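I read the Lisudow "grocery savings" report so you don't have to. It's the one claiming the average household leaves $772 a year on the table by not using a price comparison app. You've probably seen the number. My aunt sent it to me twice. Thread.

First thing. Lisudow makes a price comparison app. That doesn't make the number wrong, but I'd like it in the second paragraph and it's in small gray type on the last page.

The survey had 500 people in it. Fine, people do useful work with 500. Then you get to how they were picked, and they were picked from people who had already downloaded the app. So the "average household" is a household that cares enough about the price of beans to install software over it.

And they didn't measure what anybody spent. They asked people how much they thought they'd have spent without the app. I don't know what I spent on groceries last week WITH a receipt in my coat pocket.

Try it yourself before you go look. Guess your total from your last trip. I was off by a lot, and I'm the person writing a thread about this.

Next: the basket. Every one of these reports has a basket, and the basket is where the bodies are buried. Lisudow's is "typical weekly items" and the list is not in the report. I emailed and asked for it. I got a reply thanking me for my interest in smarter shopping.

Why it matters: you can make any store look cheap or expensive by choosing what goes in. Put in milk, eggs and bananas and you're comparing the stuff stores price low to get you in the door. Put in spices, foil and batteries and it's a different planet.

I have two stores I can get to without making a project of it, Caron and Fostholm. Caron is cheaper on anything in a can. Fostholm is cheaper on produce and about nothing else. Which one is "the cheap store"? Depends who's eating.

The app's answer is that you should shop at both. Sure. The report counts the savings from doing that at full value and counts the second trip at zero. Zero gas, zero time, zero bored kid in the cart.

Also zero for what I'd call the second door problem. Every time you walk into a store you buy something that wasn't on the list. I went to Fostholm in December to save on onions and came home with a candle.

Somebody's going to say "just have discipline." The whole building is laid out by people whose job is your discipline. The cinnamon rolls are by the entrance on purpose.

Now, sizes. The app compares by item, not by ounce, unless you dig into the settings. So the smaller jar wins because it has the smaller price on it. I found this with peanut butter, on the first day, without trying. A tool sold as a way to beat shelf-price tricks is falling for the oldest one on the shelf.

Unit price labels exist, they're free, and they're already on the shelf edge. They're tiny and sometimes one is per ounce and the next one over is per pound, which should embarrass somebody. Still better than the app.

Store brands: the report says switching is a "hidden lever." It's the least hidden thing in the store, it's the one in the plain box. And again it's in the savings total as if the app did it. You could switch to store brand oats with a flip phone.

Kohei Hattori, who used to do pricing for a regional chain and has put up with my questions for years, told me the basket was always an argument in his office too. Their own people would build one where they won, the competitor would build one where they won, and both went on a billboard. He says never trust a basket you can't unpack.

So I'm asking for something very boring. Publish the list. Item, size, brand or no brand, store, date. Even a basket with a handful of things in it would tell me more than this report does.
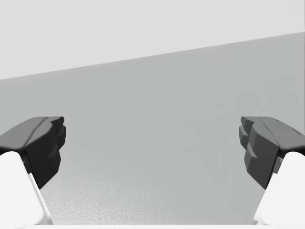
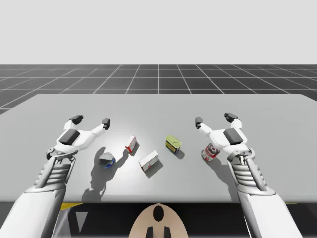 Then let people swap in what they really eat. I don't buy cereal. My neighbor buys little else. One national number can't be true for both of us and it's weird that we keep pretending it could.

Is the app useless? No. It caught a decent coffee price at Cusness that I'd have missed, and I drove past there anyway. I'd call that worth a free download. I wouldn't call it $772.

What I do, since people ask: I keep a list on the fridge with the last price I paid for the stuff I buy over and over. Pencil. If it's well under that, I buy 2. If it's well over, I wait, or I buy it and complain. There's no annual figure because I've never added it up, and I'm suspicious of anybody who has.

If Lisudow sends the basket I'll post it here in full, and if it holds up I'll say so. I've left the email thread open. Not holding my breath.

One correction to an earlier post: the disclosure is on the next to last page. The last page is a coupon.

Last updated: March 2026

Comments

oatsandends: The per ounce thing got me too, with dish soap. I thought I was losing my mind.

M. in the produce aisle: I think you're a little hard on them. I do save money with it. Could I prove how much? No. OK, I see your point.

fridgepencil: What kind of candle

tallreceipt: Did they ever say if the figure is before or after coupons? I read it and couldn't tell.

Contact | © All rights reserved | Back to top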